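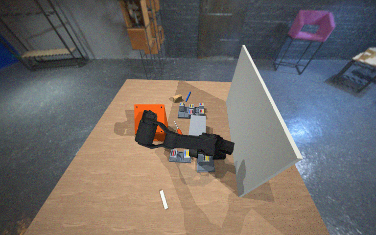

Benavides, Apr 12, 2019

Home About Robot Club Older Posts Contact

We lost the whole first meeting of the term to the furniture. I'd told the club they could dress the simulated room however they liked once the arm could move without passing through its own table, and they took me at my word. So the arm has a brick wall behind it and a pink chair that has been discussed at greater length than any of our code. The real room has linoleum and a radiator.

The model lives in a folder called Warnance, which was the name of somebody's cat, and it's what we're taking to the spring competition in place of hardware. The rules this year let you enter the simulated division with a laptop and a signed form. The other division wants an arm, a crate to ship it in and a good deal more money than we raised selling cookies (274 dollars, before we paid for the butter).

The job is easy to say. There are trays of little striped blocks on the table, and the arm has to pick a block from one tray and set it down in an open slot in another, without touching the upright panel. That's it. A four-year-old could do it and would be bored by the second block. We have been at it since January.

Most of that time went to the panel. It was my idea, I'm sorry to say. The practice task that came with the rules has an obstacle in it, and I said, very breezily, that we should put ours in early and get used to it. What we got used to was the sound of nine teenagers groaning. The arm would plan a perfectly lovely path, swing its wrist around and plant the gripper flat against the board like a kid at an aquarium. Then the physics would object and the blocks would go everywhere. One ended up on the floor under the shelves, and we left it there for a week out of respect.

Wing-yan Kong fixed it, mostly. She'd noticed that we were telling the planner where the gripper was but had left the wrist as an afterthought, and the wrist on this thing is not small. She wrapped a fat invisible box around it and ran the job 500 times overnight on her brother's gaming computer. It hit the panel 3 times. Before that we'd been stopping the count at 100 runs because it was bad for morale.

The brother would like it known that his electric bill is a separate matter.

We also had the screwdriver argument. Somebody put one on the table, orange-red handle and all, right up by the forearm, and half the club wanted it gone on the grounds that it does nothing and the arm might catch on it. The other half said a workbench with no screwdriver on it looks fake. I pointed out that it is fake. This was not felt to be helpful. We voted, the screwdriver stayed, and so did the blue pen thing at the back, which came in on the same ballot. I've stopped asking about the white stick.

What still doesn't work is the letting go. The arm gets the block over the slot, lowers it, opens up, and one time in a while the block leans over and props itself on the edge of its neighbor – technically in the tray, and technically not what anyone would call placed. The rules say "seated." I've written to ask how seated. I haven't heard back.

Our nearest rivals are from Clemia, who came with matching jackets last year and will surely have them again. We have one hoodie, shared. On the other hand, Clemia's room last year was a gray box with no furniture in it, and they can't possibly have had as much fun as we did picking out shelving.

Next meeting is the usual room at the usual time. If you have the long extension cord, bring it back. If you're working on the drop, please save your version under your own name this time, as we currently have four files called final and the one that runs is the one called final_old. And the shadows are done. They're good. Leave the shadows alone.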